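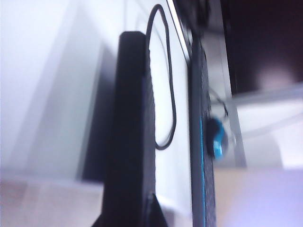

Já dá para entregar a uma máquina a louça e a roupa de casa? Por enquanto só em pedaços: uma tarefa escolhida, numa bancada preparada, com uma pessoa ao lado para recomeçar quando a coisa emperra.

**Assunto:** Re: [lista-automacao] braços para tarefas domésticas, ainda este ano?
**Data:** 28 de abril de 2018

Respondo por partes, porque a mensagem anterior mistura assuntos que convém separar.

> Vi a demonstração da Anberg e fiquei convencido. O braço dobrou uma toalha
> inteira sem ajuda. Se já dobra toalhas, dobrar camisas é questão de
> software, e daí até arrumar um armário é um passo. A Ciline fala em
> pré-venda em junho. Alguém na lista pretende comprar?

Eu não pretendo. Também vi a demonstração. A toalha já estava esticada na mesa, sempre do mesmo lado, e o vídeo tem um corte antes da segunda dobra. Pode ser um corte inocente, mas gostava de ver o plano completo antes de falar em "sem ajuda".

Quanto a camisas serem "questão de software": discordo. Uma camisa saída do cesto vem torcida, com uma manga do avesso e os botões meio abertos. Só para descobrir onde está a gola é preciso pegar, largar e tornar a pegar. Com dois dedos rígidos, cada uma dessas tentativas é uma ocasião para o tecido escorregar. E há os cabos, que em quase todos os braços que conheço passam por fora e acabam por prender em alguma coisa.

No ano passado testámos o Aria na oficina, com uma tarefa bem mais fácil: tirar peças de plástico de uma caixa e pô-las num tabuleiro. Em 1.000 tentativas falhou 19, o que parece ótimo no relatório. Só que cada falha parava a linha cerca de 15 minutos, entre soltar a peça, voltar à posição inicial e confirmar que nada tinha saído do sítio. O colega que devia ter ficado livre para outro trabalho passou o turno a olhar para a máquina.

Numa casa não há tabuleiro, a mesa muda de lugar e alguém deixa um copo onde não devia.

Não digo que seja impossível. O Min, que é bem mais modesto, aspira o chão do corredor aqui todos os dias e já me esqueci de que existe – é esse o critério que uso. Um braço que exija a minha presença na cozinha ainda me dá mais trabalho do que a louça.

A quem for mesmo encomendar, peço que pergunte à Ciline quantas peças seguidas o braço dobra a partir de um cesto desarrumado, e quem paga a deslocação do técnico. Se vier resposta por escrito, ponham-na na lista, por favor.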